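The body is printed in grey plastic and the fingers are black. Everything else on a Vestham gripper comes out of a drawer, and the drawer is in the shared workshop where Henrike Seidel and Damian Czarnecka have been building them, in the evenings, since January.

They made the grippers to be held in the hand. You put one on each side of a job, close the fingers on whatever needs picking up, and the cameras and the printed square markers keep a record of how it was done. The standing test is a vase of artificial flowers on a gridded white mat.

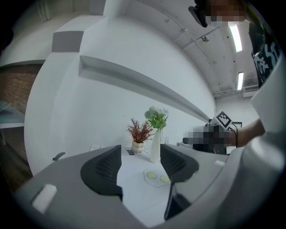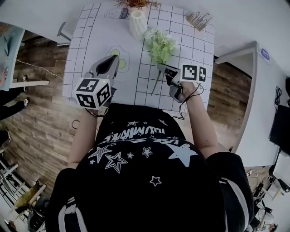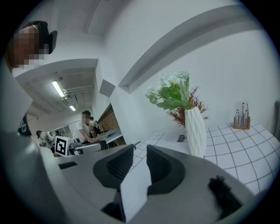 Zinash Negussie thinks they are going about it the wrong way round. Negussie built an arm at home out of Clovent servos and says that anyone with a shared workshop and a 3D printer should finish an arm first and worry about teaching it later. A hand-held gripper, in this view, is a very good pair of tongs until there is something to bolt it to. "I told Henrike that in the first month and I'd tell her again," Negussie says. "She has 300 recordings and no shoulder."

Seidel doesn't dispute the number. She says an arm was the original plan, and that it ate the first six weeks. They had a second-hand Tóth base with a worn bearing, and every time they changed the wrist the wiring had to be redone from the elbow down. Czarnecka kept a list of faults on the back of a parts bag. When the bag was full they put the base under the bench, where it still is, and took the gripper off the end of it.

The first hand-held version had a trigger made from a bicycle brake lever. It worked but it made your hand ache, and the fingers closed unevenly. The second used a pair of gears with a return spring. Czarnecka drew the gears himself and got the tooth spacing wrong, so that set went in the bin, and the next set is the one they use now. A full print of the body takes a night. If the bed is cold the long edge lifts and you start again.

The fingers were harder than the body. Hard plastic let go of anything smooth. They tried bicycle inner tube glued over a printed core, then a sheet of drawer liner, and at last went over to a soft black filament from Nasten, which prints slowly and clogs if it has been left out of its box. Seidel reckons they have made 40 pairs of fingers, counting the ones that failed on the printer.

Flower stems are awkward because they are thin and the heads are heavy. Grip too near the bottom and the bunch swings round. Grip too near the top and the leaves get in the way of the camera, which then has nothing useful to look at. Seidel prefers to come in from the side. Czarnecka goes in from above and gets told off for it.

The markers are plain paper, printed in black and white and glued flat. Gloss paper was a mistake, as the strip lights bounce off it. They also learned to leave a white border round each square, after an evening when the software lost one of the grippers every few seconds and they took it to bits twice looking for a loose connection.

Money has been tight but not a great worry. The limit they set themselves was 1000 euros for the pair, cameras included, and the last time Seidel added up the receipts she had gone over it. The cables cost more than she expected. Long thin ones break at the plug and short ones pull on your wrist.

Ferenc Somogyi, who has the bench next to theirs, has started cutting them brackets from offcuts of aluminium. The printed brackets cracked at the screw holes. His don't, though they are heavier, and after half an hour of holding one in each hand you notice.

The Tóth base may come out again before the end of the year. Seidel has priced a new bearing and Czarnecka wants to redo the wiring with connectors at each joint this time. Negussie has offered them a spare shoulder motor on condition that it gets used.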